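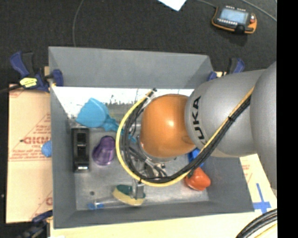 Attachment 1: KUKA arm over the mixed bin, Atine returns cell

Ticket 281
Site: Ornum returns hall
Raised by: Beryl Mottram, shift lead
Opened: 28/08/2022
Priority: 2
Status: Closed, with one action carried over

Problem as reported
Cell stops during picking and asks for an operator. Happens mostly on bins with mixed goods. 12 stops on the early shift. Each one needs a person to walk over from the packing benches, acknowledge the fault and restart. Before the cell came in we had two people sorting at this position all day. They are now on packing, and the packing count is set as if they never leave the bench.

First checks
Controller log read. All stops carry the same code, grip not confirmed. No axis faults and no collision stops. Cables looped round the wrist checked by hand through full rotation at low speed, no snagging found. Bar clamps on the bin rim checked and tight. Bin position compared with the taught position, no difference worth correcting.

Tests
Same goods put through one at a time. Blocky plastic items picked without trouble. The translucent purple cup failed when lying on its side and passed when stood upright. Clear tube failed in most positions. Items resting against the sloped sides failed more often than items on the flat floor of the bin.

Cause
Two separate things. The camera loses the outline of see-through items against the pale bin floor. Separately, the retry limit was set to 2 at commissioning and never changed, so the cell gives up early and calls for help.

Changes made
Retry limit raised. After the last failed try the cell now leaves the item, carries on with the rest and calls once at the end of the bin. Leftovers are taken out by hand in one go. Ratis software restarted and settings saved under the Sheehan profile.

Comment, B. Mottram
Better. One call per bin is something we can plan for. Two points though. The leftovers still have to be sorted by somebody, and that work is not on the rota — it used to be part of the sorter's job and now it belongs to no job. Also only the day technician has been shown how to use the teach pendant. On nights we ring and wait.

Reply, cell support
Leftover sorting passed to the site manager to be added to the rota. Not a cell setting, so not tracked further in this ticket. Pendant training agreed for one person per shift, limited to acknowledge, jog clear and restart. Teaching new positions stays with the technician.

Carried over
Trial of a darker bin floor for clear items. Packing count to be reviewed on site before the trial starts.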